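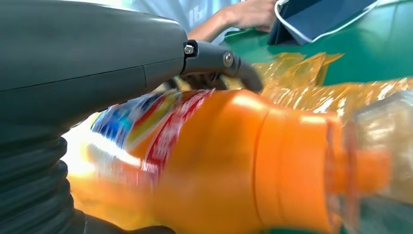

The piano went on a Thursday-sized budget and left me with a Thursday-sized hole in the living room, and I have been walking around the hole ever since as though the thing were still in it.

29/04/2021

I had tried to sell it first. I listed it at $910, which I thought was modest for an upright that had survived three apartments and one flood. Then I listed it at $600. A man in Varkbridge wrote to ask whether I would pay him to take it, and I was offended for most of an afternoon before I started pricing movers and saw his point. The cheapest quote was $500, stairs extra.

My friend Diệp Đặng, who had the good manners never to ask me to play, suggested giving it to her cousin. Diễm Tạ teaches beginners out of her front room and had been getting by on a keyboard with a dead F sharp. She wanted to know two things: was it in tune, and did it smell. I said no to the first and asked for time on the second.

So I had it tuned, for a stranger, after not having it tuned for myself since I moved in. The tuner took off the front panel and handed me a pencil, a bus pass and a cough drop. He played a few bars of something showy when he was done and I stood in the kitchen doorway feeling like someone watching their ex look fantastic at a wedding.

I took lessons for six years as a kid and came out of them with one and a half pieces. The one is a minuet. The half is the slow part of a sonata, up to the page turn, where my teacher moved to Ohio. I played both the night before the movers came, and then I played the half again in case the rest had come to me in the meantime.

Diễm sent a recording last week. It's a seven-year-old playing "Hot Cross Buns" at the speed of a funeral, with great conviction and a wrong note in the same spot every time. I've listened to it more than I ever listened to myself.

There are still four dents in the carpet. I've read that you can raise them with an ice cube and a fork. I have ice cubes. In October I get the rug from my mother's place, which should cover three of them, and the fourth can have a plant on it.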